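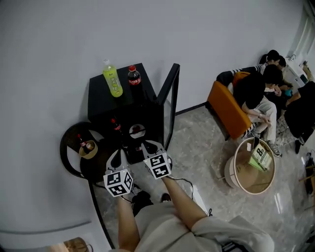 Electric Vans on the Drurnusgate Bread Route
Term project report, Transportation and Logistics
Mali Harries
9 February 2026

1. What I set out to do

My original proposal was to redesign freight delivery across the whole county. My advisor wrote "smaller" in the margin, then crossed it out and wrote "much smaller." The project is now one bakery, Silen, and the two vans it uses to get bread from its ovens to the shops of Drurnusgate before the shops open.

The question is whether Silen could swap its diesel vans for electric ones without anybody going short of rolls.

2. The route

The morning round has 31 stops and covers 107 miles between both vans. The longer half goes out over the Pramanik grade, a hill the drivers talk about the way other people talk about an in-law. Both vans are back at the bakery by late morning and then sit in the yard until the next day's loading, which for charging purposes is close to ideal.

I rode along on both halves and wrote down odometer readings, stop times, and how long the engine idled at each stop. The idling column filled up fast. Drivers leave the engine running while they carry trays in, partly for the heater and partly out of habit. My notes from the first ride are hard to read past the hill, so I rode that half again.

3. Method

I built a spreadsheet that estimates energy use for each leg from distance, load, slope, and temperature. Load drops through the morning as the bread goes out, and bread is mostly air anyway, so weight mattered less than I had hoped when I spent a week modeling it. Cold mattered a lot. February was a good month to find that out and a bad month to stand in a yard finding it out.

For the charger I used the specification sheet from Sundent, the installer that had already quoted the bakery. I did not get a second quote. I should have.

4. Results

On the flat half, an electric van finishes with plenty of charge left in every case I ran. On the Pramanik half it finishes in every case but one: full load, hard frost, heater on high, and the detour the county puts in when the lower bridge floods. In that case the van stops just short of the bakery, within sight of it on a clear day.

Fuel savings come to roughly 400 dollars a month for the pair. The owner looked at this figure for some time and asked if it included the charger. It did not. Section 5 does.

5. Costs

With the charger and the yard wiring added, the payback period depends almost entirely on what the old vans sell for. I asked a dealer to look at them. He walked around one of them and asked if the door was supposed to do that.

6. Recommendation

Replace the van on the flat half first and keep the diesel on the hill for another winter – then run the numbers again with real data from the first van.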